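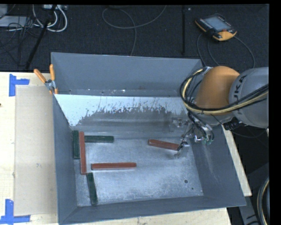
Days Out & Open Doors

A Saturday in Indanmont: the mill, the clock and a very good samosa

I had been meaning to get to the Indanmont open day for years and it always landed on the same weekend as something else. This April it didn't, so I packed a raincoat and a thermos and caught the early bus, and I'm so glad I did. If you like poking around in buildings that are normally locked, put this one on your list.

The idea is simple. For one Saturday, the old brick end of town opens its doors, from the woollen mill at the top of Grurby Street down to the ferry shed at the water. You pick up a map at the library, they put a paper band on your wrist, and off you go. It's free. The bus drops you right across from the library, and the map is printed on both sides, which I didn't notice until lunch, so I spent the whole morning thinking the day was half the size it was!

I started at the Ullameo mill because it's at the top of the hill and I wanted to do the climbing while I still had my legs. It's a long building with tall windows down both sides, and the light inside is just gorgeous. They stopped making blankets there commercially a long time ago, but the looms on the ground floor have been kept in working order and they run one of them for visitors. The noise! I knew it would be loud and I still jumped. You feel it through the floorboards before you really hear it.

Maricruz Ledesma was running the loom when I came in, and between demonstrations she let people handle samples of the wool at each stage, from greasy fleece that smelled strongly of sheep to a finished blanket edge you could have used as a pillow. She learned the job from her aunt, who wove at Ullameo until it closed. A boy near me asked what happens when a thread breaks and she stopped the loom, snapped one on purpose and tied it back together with a knot so small that I couldn't find it afterwards, even with my nose nearly on the cloth. He asked her to do it again. So did I, to be fair.

The dye room is through the back, down two steps (watch those, they're worn in the middle). It's all stone troughs and hooks, with a long shelf of old recipe books under glass. The handwriting in them is lovely and mostly impossible to read, but you can make out the colours: "good strong green", "red, not the cheap red", that sort of thing. Somebody had been very fed up about the cheap red, as it comes up again a few pages on, underlined. I could have stood there reading dyers' complaints all morning.

The upper floors are rented out these days as workshops and small studios, and most of the tenants had left their doors open. I wandered past a bookbinder, a violin repairer with instruments hanging in a row like washing, and a room with a big grey metal bin on a light wooden table, red and green bars lying in the bottom of it. At the far end there's a potter who sells seconds from a crate on the landing. I bought a mug with a slightly drunken handle and I've used it every day since.

From the mill you go down the hill to the town hall, and this was the part I'd been looking forward to most: the clock tower. They take people up in groups of 8, so there's a queue, but it moves along and the hall has benches. There are 72 stairs to the clock room. I know because they're numbered, in white paint, on the risers, and whoever did it left off the sevens' crossbars halfway up and then put them back again near the top. The last stretch is steep and narrow with a rope for a handrail, so if your knees are bad I'd skip it and watch from the square.

Leopoldo Villalobos winds the clock and has done since he retired from the post office. The mechanism is smaller than I expected, about the size of an upright piano, green cast iron with brass wheels, sitting behind a little wooden fence. He wound it for us with a crank nearly as long as his arm. It takes a lot of turns and he talked the whole way through without once running out of breath, which is more than I could say for the rest of us after the stairs. The clock used to run slow every winter, and the fix they came up with years ago was a stack of old pennies on the pendulum. Add one and it gains a little, take one away and it loses. He keeps the spare pennies in a cough lozenge tin on the windowsill.

We were up there for the hour striking, with our fingers in our ears. The view afterwards was grand – the whole river, the ferry shed, the backs of everybody's gardens. I would go again just for that.

By then I was starving. The church hall was doing soup, and it smelled wonderful, but I'd been told by a woman on the bus to go to Rawat on the corner of Mill Lane and I do what women on buses tell me. It's a bakery with a few stools along the window. Pushpa Nishad was behind the counter and had the open day crowd lined up out the door without seeming bothered by it in the least. I had a potato and pea samosa, then I had another one, and a cardamom bun to take away that did not make it as far as the river. If you go, go before noon. The buns were nearly gone when I left, and the man behind me was looking at the tray with real worry.

The afternoon was for the other side of the map. First the old court house, where you can sit in the judge's chair and a lot of grown adults were waiting to do it. Then the pump house, small and damp and full of pipes, good for ten minutes. And then the ferry shed, where they had a flat-bottomed river boat up on trestles with half its planks off. Gumaro Gallegos was steaming a new plank in a long box that was hissing at both ends, and every so often he and his son Emiliano would pull one out with oven mitts and bend it onto the frame, quick as you like, before it stiffened. They only had a couple of minutes each time. Everyone in the shed went silent while they did it and then clapped. Emiliano Camacho (he uses his mother's name) let some of the kids hammer in a copper nail each at the end, on a practice piece, and there was a very long line for that too.

I missed the signal box and the convent garden completely. The garden closes at 2, and I got to the gate with my map upside down a good while after that. Through the railings I could see espaliered pear trees coming into blossom, so that's where I'm starting next year.

A few practical things if you're planning to go. The hill is cobbled from the mill to the square, so wear proper shoes. There are washrooms at the library and at the town hall, and the town hall ones have the shorter line. The mill's ground floor is step-free from the yard entrance, apart from the dye room, and there's a lift to the studios. The court house and the clock tower have stairs only. Bring cash for the potter and the church hall; Rawat takes cards. The last bus back leaves from the library, and it does fill up, so I'd be at the stop a little early. I stood most of the way home with a mug in one coat pocket and bun crumbs in the other.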